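首页 课程 讲义 作业 答疑 留言

餐桌与台面整理 第四讲讲义:先腾后摆
最后更新:2021年1月

上一讲的作业我都看了,大家写得比我想的认真,有人把自己家的抽屉翻了个底朝天,写了满满两页!不过有个毛病很普遍:一上来就买收纳盒。咱们这一讲先不谈盒子,只谈台面,就是你做饭、吃饭、放东西的那一块平面。

我自己是个台面上很爱堆东西的人(说出来有点丢脸)。租在Valtdale那会儿,厨房小得转不开身,饭桌就兼了备餐台、书桌和快递中转站。后来搬家,桌子大了一倍,结果呢,东西也多了一倍。所以我一直跟上这门课的人讲,桌子大小先放一放,先看你有没有给每样东西定一个“落脚的地方”。

一、先分“占地”的和“跟着走”的

小烤箱、电饭煲这类东西,放下去就不太会动,我叫它们占地的。盘子、碗、杯子、沥水篮,用一次挪一次,叫跟着走的。摆台面的时候,占地的先定,而且尽量往一头靠,剩下那一整片留给跟着走的。很多人反过来,先把碗盘摆得漂漂亮亮,最后烤箱没地方去,只好往中间一塞,整张桌子就废了。

烤箱门前面要留出空当,门放下来、烤盘抽出来都得有地方。两侧和背后也别贴着墙,说明书上写多少就留多少,别跟它讲价。

二、大盘子管小东西

这个办法是我在Groltus那边上短训班的时候学的,当时觉得太简单了,差点没记笔记。桌上最大的那只圆盘先放好,小碗、小杯子、零碎的东西都围着它找位置。眼睛会自动把它们看成一组,哪怕摆得不太齐也不显乱。要是没有大盘子,拿个托盘也行。

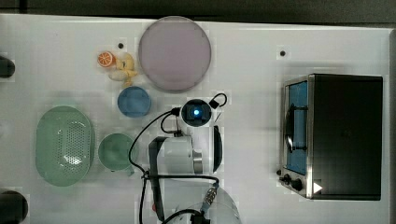
接着说颜色。我不赞成为了好看把餐具全换成一套,太费钱,而且摔掉一个就心疼半天。我的习惯是让同一个颜色至少出现两回,比如沥水篮和杯子都是薄荷绿,放得近一点,桌面一下子就安静了。剩下一两样颜色跳一点没关系,小蓝碗就挺好,浅浅的藕粉、淡紫的盘子也压得住。白桌面对颜色特别宽容,深色木头桌就要挑一些,这个第六讲再展开讲。

家里有小孩的同学注意了,玩具水果、玩具蔬菜这类东西一定会上桌,你拦不住的。我的建议是干脆认了,给它们在大盘子旁边划一小块地方,玩完归到一只小碗里。我家那只“玩具碗”用了好几年,孩子现在自己会往里扔(准头不怎么样)。

三、沥水篮放哪儿

这个问题每期都有人问,我就写进讲义了。沥水篮底下全是孔,洗完菜直接搁桌上,肯定一滩水。下面垫一只平盘,或者先在水池里多搁一会儿。别放在烤箱旁边,插头插座那边尤其不行!我一般放在离烤箱最远的那一头,中间隔着盘子和碗,这样左手拿菜、右手进烤箱,走的是一条线。左撇子的同学整个反过来就好。

四、关于花钱

课上有人问我改一次台面要花多少。我上次在Fetton买了一只托盘、两块防滑垫、一个理线夹,一共186元,别的都是家里原来就有的。网上有些套装卖到2000元上下,里头一半的东西你用不着,真的先别买。

作业

1. 把自家饭桌或者台面上的东西全部拿下来,擦一遍,再按“占地的先定、跟着走的后放”重新摆。
2. 写一段三四百字的说明,讲讲哪一样东西最难安排,你最后放哪儿了。
3. 住三天再看,有没有哪样东西又跑回老地方了?跑回去的也写上,不扣分。

作业交到Ye平台的第四讲文件夹,课程代码731。文件名写学号就行,别再交“新建文档”了,上回一打开全是这个名字,我找得眼都花了。

下一讲讲水池周边,请提前看看自己家水池底下都塞了什么。

留言

豆角焖面:老师,我家烤箱只能放中间,插座就那一个,怎么办呀?

讲义作者 回复 豆角焖面:那就让它在中间,大盘子和小件都归到一边去,另一边空出来切菜。别两边都摆。

小满2509:同色放一起这招太好用了,我把两个绿杯子挪到一块儿,我妈以为我买了新的。

晚睡的土豆:第三题能交第四天的吗,我第三天出差……

讲义作者 回复 晚睡的土豆:能!

阳台种葱:沥水篮底下垫盘子,盘子里的水老忘了倒,求个办法。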